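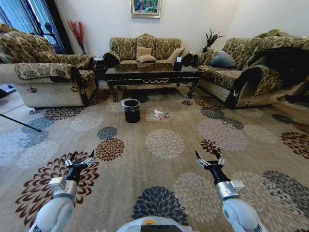 Plarnow 数据说明

版本日期:10月21日
维护:Suqin Yao

Plarnow 收录的是从废旧瓦楞纸箱里回收纤维、再制成微纤化纤维素(MFC)薄膜的实验记录。原料来自超市后门,经费来自所剩无几的结余,命名来自一次没人肯散会的讨论。

内容

films.csv:每行一张薄膜,共 2,000 行。字段包括批次号、打浆度、均质次数、定量、厚度、抗张强度、断裂伸长率和透光率。
pulp.csv:每行一个浆样,共 300 行。字段包括灰分、残余木素、胶黏物含量和纤维平均长度。
notes.txt:实验员随手记的备注,未经润色。里面对均质机的评价请酌情理解。

两张表用 batch_id 关联。一个浆样可以对应多张薄膜,反过来不行。

制备流程

纸箱去胶带、撕碎、浸泡,用水力碎浆机疏解,筛掉订书钉和一切自称可降解的东西。之后碱煮、漂白、洗至中性,磨浆,再过高压均质机。成膜用真空抽滤,热压干燥。漂白条件从四月起改过一次,旧条件的批次号以 Q 开头,纪念当时的流程脚本 Qiu。新条件以 B 开头,脚本叫 Brinia。两套脚本都在 scripts 目录下,Qiu 只读不修,谁修谁负责。

字段上的坑

厚度单位是微米,定量单位是克每平方米。密度没有单列,请自己算,算出来大于纤维素晶体密度的,多半是厚度测在了压痕上。
透光率在 600 nm 处测得。空值表示没测,零表示真的不透光,这两件事我们分得很清楚,至少在 B 批次里是这样。
抗张强度取 2 条试样的平均值。是的,2 条。审稿人已经问过了。
sticky 一列指胶黏物,不是手感评分。

适合做什么

比较同一原料下打浆度与强度的关系,练习处理缺失值,或者给自己的回收浆数据找个不太体面的参照。

不适合做什么

不要用来推断所有废纸的性质。我们的纸箱来源很窄,其中水果箱偏多,湿强剂含量因此偏高。也不要拿来估算工业能耗,均质机的电表和隔壁冰箱共用一路,这个数我们自己都不信,所以没放进来。

使用方法

用任何能读 UTF-8 的工具打开即可。若表头显示为乱码,请先检查软件的编码设置,再写邮件。运行 check_batches.py 会列出关联不上的批次,目前应输出 2 条,都是标签泡进水里之后认不出来的,保留在表中,batch_id 填 unknown。

许可与引用

数据按 CC BY 4.0 发布,脚本按 MIT 许可发布。引用时请写明数据集名称和版本日期,作者写 Suqin Yao。

已知问题

部分 Q 批次的残余木素值保留了过多小数位,那是计算器的精度,不是我们的。
notes.txt 中“同上”一词有时指上一行,有时指上一页。纸质本还在,有疑问可以提 issue,附上批次号,我们去翻。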